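4.2 Skill sequencing and the limits of the planner

We ran the Plarlow planner on the kitchen table set-up with the object poses left free and the furniture (oven, drawer box, dish rack) fixed in the map. Given a goal in plain text, it returns a list of skills, each with a target object and an arm. The Mutiso perception module then supplies a pose for each target, and the low-level controller does the rest. On paper the split is clean. In practice the parts lean on each other more than the earlier report on Plarlow admits, and we doubt that its headline score says much about planning at all.

Views from the fixed cameras and the head camera are given in Figure 3. 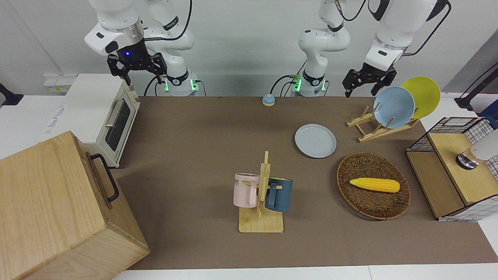
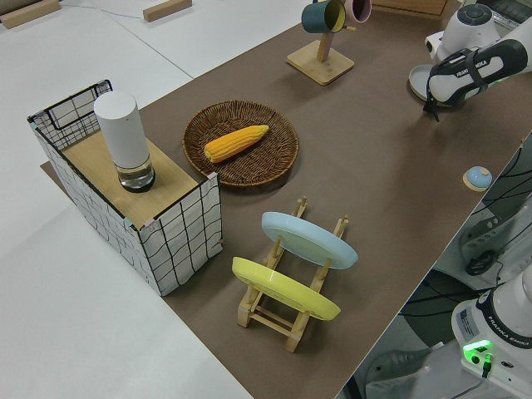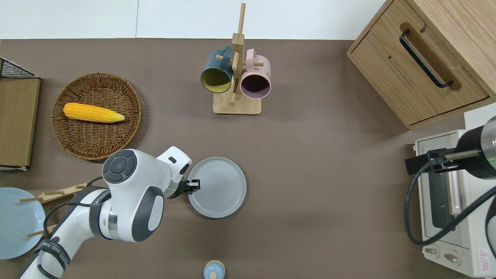
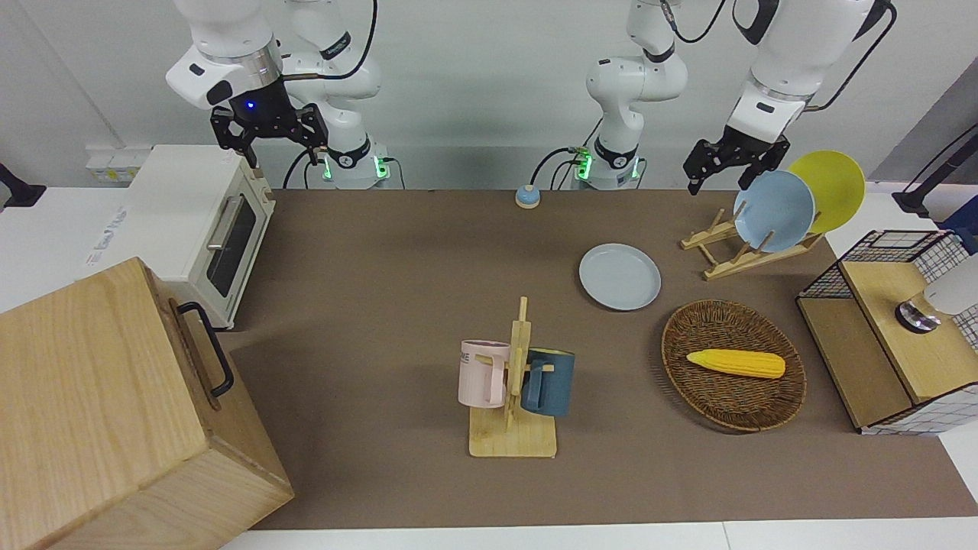 Figure 3. The two-arm workspace from several viewpoints. In every view there are two mugs on the mug tree and a corn cob in the wicker basket.

Of the 154 plans we logged, 20 were wrong in a way a reader could spot from the text alone, such as placing an object before picking it up. These are easy to filter, and a simple rule check would catch them. The harder cases are plans that read well but ask for a grasp the arm cannot make. The planner has no notion of reach. It picks an arm by asking which base is nearer to the object, and this rule fails whenever the nearer arm has to fold back over itself.

We are also wary of the claim that merging views solves occlusion. When an arm covers part of an object in the head view, Mutiso falls back on a fixed camera, but the two pose estimates are never compared. If they disagree, the last one to arrive wins. We changed this to a weighted mean with a timeout of 3 seconds, after which the skill is dropped and the planner is called again. Calling it again often gives the same plan, word for word.

A fair test would hold the plan fixed and vary only the perception, then do the reverse. We did this for 16 goals, too few to support a strong statement, and found that most of the spread in results came from the pose estimates. Swapping Plarlow for a hand-written script made little difference on short goals. Whether that holds for longer ones is left to Section 5.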